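Brokel (hand-held gripper)

Brokel is a hand-held gripper kit made by Ritine, a manufacturer of small tools for robotics laboratories. It is used to record how a person picks up, moves and sets down ordinary objects, so that the recordings can later be used to train a robot arm fitted with matching fingers. The kit is sold both as a finished unit and as a set of parts for assembly by the buyer.

Design

The operator holds the Brokel by a pistol-style handle and closes the fingers with a trigger. A wide-angle camera looks forward over the fingers, which remain in view near the bottom of the picture for the whole recording. The lens gives a circular image with strong curvature toward the rim and black areas outside it. Ritine supplies a calibration sheet for users who need to correct the curvature, although the recording software stores the original image in every case.

The two fingers are soft, ribbed parts that bend slightly when pressed against an object. In the magenta version the ribs are fine and parallel. The fingers are fixed to light gray-white mounting plates with screws and can be replaced with a common hex key. They open to a maximum of 24 centimeters in the long-reach version, which was made for boxes and large bowls. The standard version has a smaller opening and is the one most often bought for desk and kitchen objects.

The complete tool weighs 400 grams without its battery. Early units had the battery inside the handle. Later units place it in a separate belt pack, a change made after operators reported wrist fatigue during long sessions.

Software

Recordings are handled by Talukder, a desktop program included with the kit. It reads the camera stream and the position of the fingers, matches the two by time, and divides a session into separate demonstrations. An operator marks the start and end of each demonstration with a button on the handle. Demonstrations can be renamed, shortened or deleted before export.

Talukder does not train a robot by itself. Its exported files are meant to be read by other programs, and the documentation gives worked instructions for several common file layouts. The first public version could not open sessions longer than 34 minutes - a limit removed in the following release.

Versions and availability

The kit is offered in three forms. The basic kit contains the gripper, one pair of fingers, a cable and the software. The studio kit adds the belt pack, a second pair of fingers and a carrying case. The parts kit leaves out the camera and is intended for buyers who already own a suitable one. At its introduction the parts kit was priced at 325 dollars.

Ritine also operates a paid recording service from its office in Cernov. Customers send a list of tasks, and trained operators carry them out in offices, kitchens and workshops arranged by the company. Finished recordings are delivered with a written log of any demonstrations that were rejected.

Use

Typical tasks include sorting stationery, placing cups on a tray and clearing a desk. Ritine advises customers to record in furnished rooms with everyday items left on the work surface. According to the user guide, a robot trained only on bare surfaces may have trouble when papers, bottles or equipment stand near the target object.

Objects with low, rounded sides require some care. The guide recommends approaching a computer mouse with one finger on its left side and the other on its right, keeping the fingertips close to the table. Thin items such as single sheets of paper are listed as unsuitable for the standard fingers.

Reception

Reviews of the kit have been mostly favorable toward its low weight and the ease of changing the fingers. Criticism has centered on the trigger, which some users found too stiff, and on the printed manual, which still described the older handle battery after the belt pack had come into use. The wide view has been welcomed for showing a large part of the room along with the object being handled, as in a recording made at a long conference table with the magenta fingers on either side of a black mouse.

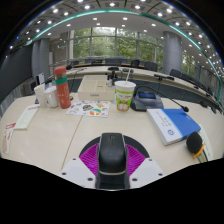 See also

Robot end effector
Learning from demonstration
Wide-angle lens
Soft robotics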